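FOR RELEASE 4 January 2001

Purgate Card Show Moves to a Bigger Hall, and I Can't Wait

I've been running the Purgate hockey card show with Pankaj Yadav for seven years now, and this is the first time I've had to write one of these because we outgrew a room! Our November show filled all 47 dealer tables, and the line for the vintage boxes went out the door. So we're moving to Bhardwaj Hall in Sellton, which has space for 200 tables and (finally) decent parking.
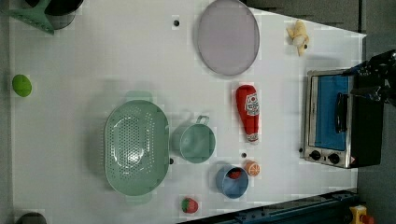 Dealers who set up with us last year get first pick of spots, same price as before. If you're new, call Danica Halilović at the show office and she'll mail you a floor plan. We want more set builders this time – the folks with long boxes of commons, sorted by number, who can finish off your want list in ten minutes.
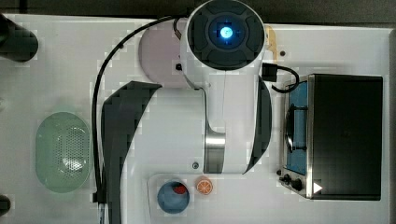

What's on at the show

Akash Semwal is bringing his goalie collection, 900 cards and not one of them for sale, so please stop asking him. I've asked him twice myself. Ritu Yadav will run the trade tables for kids under 12, and every kid who sits down gets a free starter pack.

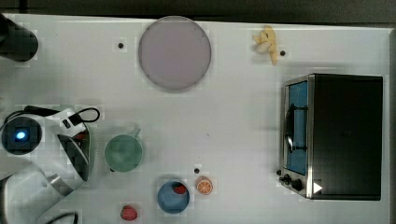
A tabletop with a round plate, robot arm at left

Folasade Chukwu of Pestska, our new sponsor, is putting up the door prizes. I've seen the list and there's a rookie card on it I'd happily trade my car for (it's not a great car, but still). Drawings are every hour and you do need to be in the room.

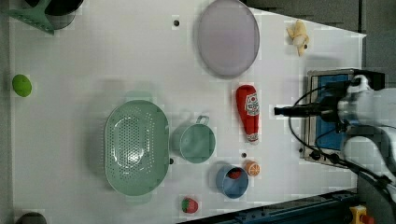

Tickets and contact

Admission is three dollars, kids free with a grown-up. Early birds can get in an hour ahead for ten. Dates and table forms are at the show office in Purgate – ask for Danica, or leave a message and I'll call you back after supper.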